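2 min read

1/ Spent the afternoon on the planner again. The arms are fine. The arms have always been fine. The software telling them where to go has opinions.

2/ Background: we run Tredelum for motion planning and Fleseck for perception. They agree on most things except what time it is. Fleseck stamps a frame when it finishes thinking about it, roughly 300 ms after the camera saw it.

3/ So the planner gets a very confident pose for where the gripper used to be. At slow speeds you'd never notice. We had been running at slow speeds since January and calling it "tuning."

4/ Today's layout: corn in the basket, two mugs on the tree, toaster oven on the right with one gripper over it.

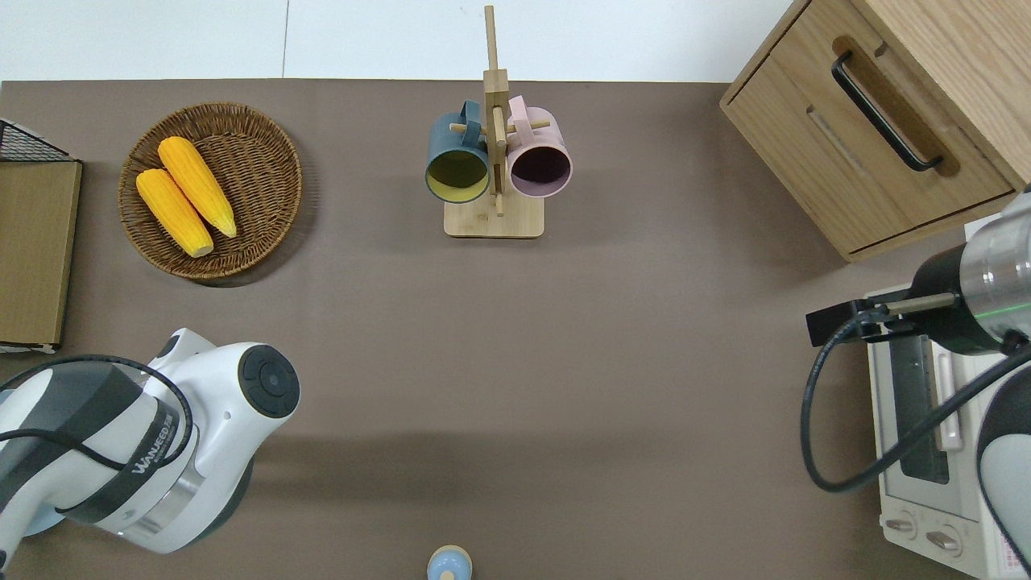 5/ Things I tried, in order of dignity:

- Stamping at capture. Correct, and it broke the logger.
- Fixing the logger. Broke replay.
- Buffering 500 ms of joint states and looking up the matching one. Works. Should have been first.

6/ Mug handles remain a separate problem. Fleseck segments the mug and the peg it hangs on as one object, and Tredelum then politely plans a grasp for the whole tree.

7/ Current fix is a collision margin with a comment above it reading "temporary." It's dated 2 Nov 2024, so we can all visit it later.

8/ Patch for the timestamp thing is on the Landeg branch. Please don't merge it before I've looked at replay again.

Contact | © Brastemetti | Back to top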